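Plodus Forums > Workspace & Storage
Thread: Orange tray with cup recesses as a desk caddy
Posted 2026-03-22 by graltach_dan
Print | E-mail this thread | 5 replies

graltach_dan
Looking at molded trays for shared tables upstairs. Requirements: two cup recesses, one deeper compartment, raised lips so a spill stays on the tray. Tables are dark gray and show every ring. Budget covers 40 units.

serra_k
What goes in the deep part? If it's markers, fine. If it's rolls of wipes or paper, they tip unless something holds them upright.

graltach_dan
Mixed. Mostly soft white rolls, some markers for the whiteboard. The two recesses sit side by side on the upper shelf and the compartment is a step down from that. Orange, so it gets put back.
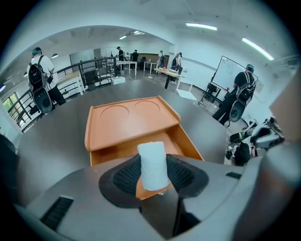
Pádraig Horgan
I would not put cups and paper goods in one unit. A raised lip contains liquid, and contained liquid runs to the lowest point. On a stepped tray the lowest point is the compartment.

graltach_dan
Only if the shelf drains that way. A recess holds a small spill before anything reaches the step.

Pádraig Horgan
A small one, yes. A full mug is another matter. Test it with 200 ml of water and a dry roll in the compartment.

Ademir Meireles
Disagree with Pádraig on separating them. We ran 27 combined trays from July on and lost very little paper. The bigger problem was tapered mugs rocking in round recesses. Measure your mug bases first. Also keep trays back from any table edge near a railing.

serra_k
+1 on the railing. Rubber feet help on smooth tops.

graltach_dan
Will measure mugs and run the water test on one tray before ordering the rest.

Share (5) | Print | E-mail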